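招募:家庭小蒸锅试蒸参与者(冬季)

Manalo厨房,Skadutthorpe
发起:Grivora饮食出版工作室
报名截止:2022年11月25日,星期五

家里有一口小电蒸锅,早上蒸几个馒头、热两个包子,晚上再蒸条鱼,这样过日子的人很多。可是翻开面食书,讲的大多是大灶、竹笼、好几层摞起来的蒸法,配方动辄一大盆面,轮到一层屉、一小锅水的人家,只好自己猜。水放多少?生坯之间留多宽?关火以后盖子什么时候揭?猜对了高兴一早上,猜错了就吃一盘皱皮的。

我们正在编一本给小蒸锅用的册子,名字叫《Kitum小屉》。文字写了大半,配方也在自己的灶台上过了好几遍,现在特别想请外面的人一起来蒸!会做的、不会做的、做了很多年却总觉得差一口气的,都欢迎。您在我们的厨房里揉过、蒸过、吃过之后说的话,会直接改到册子里去。

一、我们在找谁

凡是平时会在家里吃馒头、包子、花卷、发糕的人,都可以报名。手艺没有门槛。去年秋天的那一轮来了将近70位参与者,有从小跟着外婆揉面的,也有第一次摸到酵母的,两边提的意见都很有用,而且常常互相打架(我们很爱看打架)。

这一轮尤其希望遇到下面几类朋友:

平时只给一两个人做饭,锅小、桌子也小的;
住的地方没有明火灶,全靠插电的;
左撇子,或者手腕、手指不太使得上劲的;
跟孩子一起做饭的家长,孩子可以同来,须由家长全程照看;
在北方长大、后来搬去南方,或者反过来的,对“馒头该是什么样”有自己主意的。

对小麦、酵母过敏的朋友请先不要报面食场。册子里另有一章蒸蔬菜和蒸蛋,春天会再开一次招募,到时欢迎来。

二、来了做什么

每位参与者一共来三次,每次一个上午。几次的内容是连着的,请尽量都到。

第一次:照着写。您会拿到一份打印好的配方草稿,以500克中筋面粉为底,写着水、酵母、糖的分量和每一步的做法。请完全按纸上的字来做,哪怕觉得哪里不对,也先照做,把疑问写在旁边的空白处。我们的编辑会坐在一旁,不插嘴。说实在的,忍住不插嘴对她是很大的考验。

第二次:照您的来。还是同样的材料,这回想怎么改就怎么改。水多一点,面醒久一点,冷水上锅或者水开再上锅,全由您定。改动请随手记下来,写得潦草没关系,我们认字的本事已经练出来了。

第三次:一起吃,一起改稿。几组人把前两次的馒头复做一遍,并排放在盘子里,掰开看,闻,吃,然后坐下来对着稿子一句一句地过。哪句看不懂,哪句啰唆,哪句让人手忙脚乱,都可以划掉重写。红笔管够。

三、蒸的那张桌子

厨房里做面有一张长案,蒸的时候换到另一头的白桌子。电蒸锅放中间,屉架上去,盖子和盘子放在手边。桌面不大,我们喜欢它不大,家里多半也就是这样的一块地方,锅、盖、盘三样东西怎么放,顺不顺手,一上来就知道。

册子里有一整节专门讲“摆”。生坯进屉以前先想好位置,中间留空,四周留缝,发起来才不会挤成一团。小屉的面积有限,摆法比大笼屉更要紧。有人喜欢围一圈,有人喜欢错开放,有人非要在正中间塞一个,几种我们都试过,也都想听听您的理由。
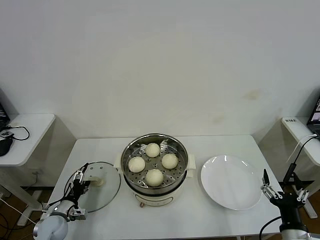

Nestor Soriano在上一轮的意见簿里写道,盖子放哪儿应该单独写一段,他自己做了好多年,每回揭了盖都端在手里转圈找地方,水滴了一路;后来改成先把桌子左边空出来再开火,才算安生。他还说,盘子要提前放好,馒头出锅的时候没有人想去翻柜子。

意见簿里的这一段我们几乎原样收进了草稿,小标题就叫“先空出一块地方”。接下来有位没留名的参与者又在下面补了几行,大意是她更愿意把盖子翻过来放,把手朝下,盖里的水就兜住了,不过拿起来的时候要小心滑手。两种放法现在都写在稿子里,还没有定论。您来了可以都试试,然后投一票!

四、我们最想弄明白的几件事

关于皮。小锅的盖子离馒头近,水汽凝在盖上,一滴下来就是一个坑。用布包盖子、留一条缝、把火力调低,各家有各家的办法。草稿里目前推荐的是蒸好以后先断电,等几分钟,再慢慢把盖子移开。等几分钟最合适,我们吵到现在。请您带着自己的做法来加入。

关于底。馒头直接放在带孔的金属屉上,底下容易粘,也容易印上一片小圆点。有人垫纱布,有人垫油纸,有人垫白菜叶或者玉米皮,还有人什么都不垫,只在屉上抹薄薄一层油。编辑部内部偏爱白菜叶,蒸完叶子蘸一点醋也能吃。不过册子是给所有人看的,偏爱不能算数,我们需要更多双手来试。

关于水。小锅的水槽浅,蒸一屉馒头够了,接着蒸第二屉就要掂量。中途加水加冷的还是加热的,加水的时候盖子开多大,这一段我们改过好多稿,读起来仍然像一份说明书。很想请一位说话利索的参与者用自己的口气讲一遍,我们照着录下来。

关于圆。揉圆这件事,文字特别难写。“收口朝下,双手拢着转”,写的人觉得清清楚楚,照着做的人转出来一个扁的。我们试过画示意图,试过用拧瓶盖打比方,效果都一般。如果您教过别人揉馒头,尤其是教过小孩,请一定告诉我们您当时是怎么说的。

关于冷了以后。刚出锅的馒头谁都爱,第二天早上的馒头才见功夫。参与者每次都可以带几个自己做的回家,放一夜,再热一热,第二天写两句话发给我们。去年秋天收到的这些留言,长短不一,有一条只有“还行”两个字,也有一条从馒头写到了她父亲的早饭习惯,写得真好,征得同意后我们放在了册子的前言里。

五、看一眼器具

册子里有一页叫“隔着玻璃看”,讲透明的盖子和碗在厨房里有什么用处。醒面放在玻璃碗里,面团涨到哪里一眼就能看见,新手心里有底。透明的器皿也有麻烦,沾了手上的面粉会滑,用完要趁面糊没干的时候就泡上。带孔的屉和篮清洗起来更费事,孔里和竖缝里容易藏东西,我们用的是一把旧软毛刷,从背面往外刷,比从正面刷省力得多。如果您家里有更好的办法,请务必带来,洗屉这一节现在短得可怜。

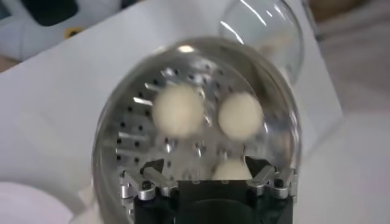 玻璃器皿与带孔的金属篮屉,里面是浅色的圆团

器具这一部分,我们还想收集大家的“代用品”。没有专门的蒸屉,用什么架起来?没有大盘子,馒头出锅晾在哪里?有参与者提到用晾饼干的网架,也有人用倒扣的漏勺,听着危险,她本人倒是很稳。凡是您真的在家里用过的土办法,都可以写在报名表最后一栏,来的时候我们照着试。

六、时间与地点

活动放在一月的周末上午,分成三组,每组人数不多,保证人人都有地方揉面。具体日期会在确认名单后跟您商量,报名表上请把不方便的日子写明白。

地点在Skadutthorpe的Manalo厨房,从街上的玻璃门进来,往里走到底,闻到面味就对了。门口有一级台阶,需要的话我们会提前搭好坡板,请在报名时说一声。推婴儿车的朋友也走同一条路。厨房里暖气足,里面穿薄一点比较舒服。

上午的安排大致是这样:先洗手、称面、和面,醒面的时候喝茶聊天,写第一份小表;然后分剂、揉圆、二次醒发;再上屉开蒸,等的工夫收拾案板;最后出锅、试吃、写第二份小表。第二份表请务必在吃完第一口之后再动笔,以往有人边等边写,把“好吃”先填上了。

七、需要带什么

人来就好,围裙、面粉、酵母、锅具都由我们准备。下面几样可以自愿带:

您用惯了的擀面杖或刮板;
家里常用的那种面粉,一小袋就够,第二次可以用它来替换;
一个能装馒头回家的盒子或布袋;
长辈手写的配方,如果有的话,我们只看不留,看完当场还您。

戒指和手链请摘下来,长头发请扎好。指甲油没有关系,戴手套揉面就行,厨房里备有。

八、您会得到什么

每次参加都有一份劳务费,连同往返本地交通的车票钱,当天结清。三次都到的参与者,出书后会收到一本《Kitum小屉》,名字印在书后的致谢页上(不愿意署名也可以,告诉我们想用什么称呼)。您提出并被采用的做法,会在正文相应的地方注明是谁的主意。

另外还有一样说不太清楚的收获:跟一屋子认真对待馒头的人待上一个上午,是非常快活的。去年秋天那一轮结束以后,有几位参与者自己约着继续蒸,现在已经蒸到豆沙包了,还时不时给我们寄来意见,说草稿里豆沙那一段写得太甜。我们尝了,是太甜,已经改了。

九、关于记录

活动中我们会做文字记录。您填的表和说的话只用于编写这本册子,引用之前会把原句发给您看,您说不用,我们就不用。中途想退出随时可以,已经参加的那几次劳务费照付。

十、常有人问的

完全不会发面能来吗?能,而且很盼着您来。第一次活动就是要看看稿子能不能带着一个没发过面的人走完全程。走不完,是稿子的问题,我们回去改。

两个人能不能一起报?可以,夫妻、母女、室友都行,请各填一份表。一家人做馒头意见不合的时候,记录下来的东西往往最有意思。我们会把你们排在同一组,但各做各的面。

蒸坏了怎么办?请千万不要悄悄扔掉。塌的、黄的、开裂的、发酸的,我们都要看,还要问您前面每一步是怎么做的。册子里会有一章专门讲失手,目前材料不够丰富,全靠编辑部自己的失误撑着。

可以做带馅的吗?这一轮以白馒头为主,第二次活动里您想包点什么,提前告诉我们,冰箱里给您留位置。肉馅请现做,不要带隔夜的。

能用自己家的蒸锅吗?可以带来,插电的请确认电线完好。不同的锅脾气差很多,我们很乐意多认识几口。

素食的朋友放心,白馒头这几场没有动物油。有参与者喜欢在面里揉一点猪油,会单独分开一张案板,并在屉边放上牌子。

十一、怎么报名

请写一封短信或发一封邮件给Socorro Tamayo,由Grivora工作室转交即可,也可以到Manalo厨房前台领一张纸质报名表,填好放进前台的木盒子里。信里请写上:

您的称呼和联系方式;
家里平时几个人吃饭,用什么样的锅;
上一次自己做馒头是什么时候,从没做过就写从没做过;
一月里哪些周末上午不方便;
饮食上的忌口和过敏;
一件关于蒸馒头您一直想弄明白的事。

最后一条请多写几句,我们会按大家的问题来分组,问同一件事的人坐在一张案板上。名额有限,没能排进这一组的朋友,我们会先征求您的意见,再把您的名字留到春天那一轮。每一封来信都会回复,回得慢的时候,多半是手上有面。

Socorro Tamayo
Grivora饮食出版工作室《Kitum小屉》编辑组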